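Search posts
Type a keyword

Tagged: robots, two-arm kits, bench reviews

Wenceslao Trujillo

1/ We have had the Reltavari two-arm cell from Bresia since July. A few people asked if it is worth the money for a small shop, so I am putting my notes in one thread.

2/ What comes in the kit: two arms, two parallel-jaw grippers, the rail they bolt to, and the control software, called Eveo. You supply the enclosure. Ours is aluminum extrusion with marble-pattern panels.

3/ Setup took me and Vilhjálmur Snorradóttir a day and a half. Most of that was squaring the rail. The manual covers it on one page and could use three.

4/ Our test job is light cleanup. Pick small plastic off the floor, put it in the bin at the back left. Both arms share the middle of the floor, so they have to take turns or work together there.
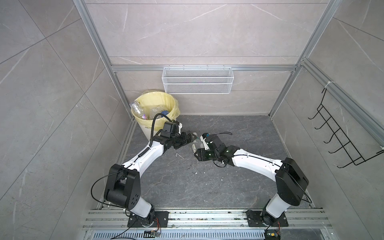
5/ Clear plastic on a dark stone-look floor is the hard case. I logged 414 picks of clear pieces and 301 went in the bin on the first try. White scraps did better.

6/ Cables. The thick conduit over the upper link stays put. The thin ones need more clips than the kit includes. I bought a bag of 30.

7/ Support is through Ásgeirsdóttir, the reseller. I wrote on a Thursday and had a working config file back by 4 p.m. the same day. No complaints.

8/ Would I buy it again? Yes for sorting and pickup. No if you need a fast cycle. I will post numbers on the newer gripper pads once I have run them.

Contact | Copyright Wenceslao Trujillo | Back to top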